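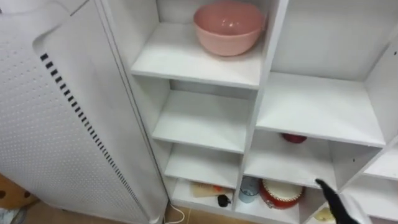
Living With New Hearing Aids: notes for the Saturday talk, Betancur Library, 10:30

Good morning, everybody, and thank you for coming out so early on a weekend. Find a seat near the front if you can, and if I start to mumble, please wave at me. I won't be offended!

(Wait for the back rows to settle. Check the loop system is switched on.)

I want to talk this morning about the first few weeks, which is when most folks at our Senard clinic call us up a little discouraged. They put the new aids in, they go home, and all of a sudden the refrigerator hums and the newspaper crackles and their own voice sounds like it's coming out of a barrel. I hear about that barrel almost every day.

Your brain has been missing those sounds, maybe for years, and it needs time to sort out which ones matter. So start in a quiet room, with one person you enjoy talking to, and work up from there. Restaurants can wait.

(Slide 2: wearing schedule. Leave it up a good while, people like to copy it down.)

Wear them for a few hours the first day and a bit longer each day after that. If they hurt, though, take them out and call us. Sore ears are a fitting problem and we can usually fix that in one visit.

Cleaning next. A dry cloth every night, the little brush for the openings, and no water, please, and no alcohol wipes. Keep them away from hairspray. And away from the dog, who will think they're delicious.

(Pass around the sample wax guards. Get them back this time.)

We had 43 people at the Trokum talk in March, and the question that came up most was about the telephone. Hold the receiver a little higher than you're used to, nearer the microphone on the aid, and move it slowly until the voice comes clear.

(Questions, then coffee. Handouts are on the side table, large print on the left. Mention the Clirkano drop-in hour for batteries and tubing.)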